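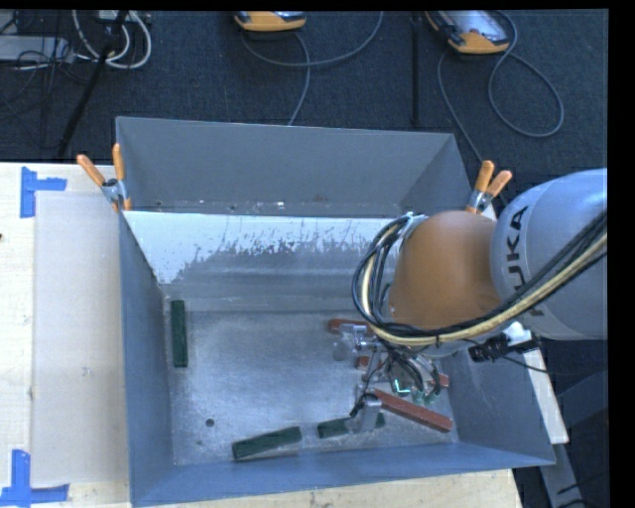 Gruner opens its second toy library in Clonano this November

I've been putting off writing this for a week, mainly because I kept wandering off to sort one more shelf. So let me get the news out first: the Gruner toy library is opening a second branch, in the old Solanki shoe store on the main street in Clonano, and the doors open in November at 10 in the morning. Membership is free for the first 100 families who sign up. Bring the kids, bring a tote bag, bring a grandparent if you have one handy.

If you've never used a toy library, it works the way a book library does. You join, you pick out things your kids like the look of, you take them home for a few weeks and then you bring them back and swap. The thing that was the center of the universe in the first week is often under the couch by the third, and you know this if you've ever lived with a four-year-old. We think it makes sense for that toy to go live under somebody else's couch for a while.

We opened our first place in Gunden with a rented room, a borrowed desk and a pile of board games from my own basement (a lot of them missing dice – sorry again to everyone who joined early). Today we have 2196 toys, games and puzzles on the books, and the Gunden shelves have been bursting for ages. Families from Clonano have been driving 29 miles each way to see us, sometimes with a ride-on tractor wedged in the back seat, and I've felt guilty about that every single time. Now they can walk over instead!

So what's in the new store? The front half is for the little ones: stacking and sorting toys, shape puzzles, pull-alongs, dress-up clothes, the play kitchen. Behind that come building sets and train track, then board games and jigsaws for bigger kids and adults. Yes, adults can join too, with or without children. We have members in Gunden who come in purely for the thousand-piece jigsaws and have strong opinions about how they should be bagged. The back room will be for parties, rainy-day play sessions and a monthly repair evening, where you can bring a toy that's lost a wheel or stopped making its noise and we'll have a go at it together. We can't fix everything. I once spent a whole evening on a music box and it now plays slightly slower than it did when it came in.

How it works, for those who like the fine print

A family membership costs 29 dollars a year once the free ones are gone. That covers everyone living at your address, and you can borrow from either branch and return to either branch. If you can't manage the fee, just tell whoever is at the desk and we'll sort it out quietly, with no forms to fill in. You can take home up to five items at once for four weeks, and you can renew as long as there isn't a waiting list. Large items like slides and ride-ons go out one per family.

People always ask about lost pieces, so let me put your mind at rest. Pieces get lost. Every toy has a card listing what should be in the bag, and we'd like you to check it before you come back, but we don't charge for a missing puzzle piece or a stray block. If it turns up behind the radiator next spring, drop it in the box by the door. We only ask for money if something big is broken beyond use, and even then it's usually a conversation first.

And cleaning! Everything gets checked and wiped down when it's returned, before it goes back on a shelf. Soft toys and dress-up clothes go through the wash. We don't lend out teethers or bath toys, and we won't be starting, although I do get asked a lot.

We're still looking for donations for the new branch, and I'm going to be picky here, which I hope you'll forgive. What we'd love most is building blocks in any size, wooden train track, dolls and dolls' clothes, and games for two players, which fly off the shelves the minute the weather turns. Used is fine. Scuffed is fine. Please don't bring us car seats, helmets, anything with a cracked battery cover, or the giant stuffed animal from the fair, however good his face is. Our storage is full of those faces already. Drop-offs are at the Gunden branch until the Clonano store opens, and after that at either one.

A word about the building, as several of you have written to ask. We're keeping the long bench where everyone in town had their feet measured, and the old Solanki sign is staying up inside, over the returns desk. The carpet has gone and I won't describe what was under it. There's a ramp at the side door, a restroom with a changing table, and a place to park strollers out of the rain. Street parking in front is free for two hours – plenty of time to choose a toy, though maybe less so if your child is anything like mine were.

On opening day we'll have coffee and cake until they run out, a train layout on the floor that anyone can add to, and a table of board games with people on hand to explain the rules. You can sign up for a membership on the spot, and all you need is something with your address on it. The store will be open until 4 in the afternoon that day. Regular hours will be posted on the door, and the Gunden branch keeps its hours exactly as they are.

If you write for a paper or do local radio and would like to come by earlier, please do. I'm happy to show you the place, talk for far too long and let you take whatever pictures you want. Call the Gunden branch or stop at the desk and ask for the person with the label maker. Mornings are best, before story time starts and it gets too loud to hear yourself think.

Gruner Toy Library, Gunden and Clonano
For immediate release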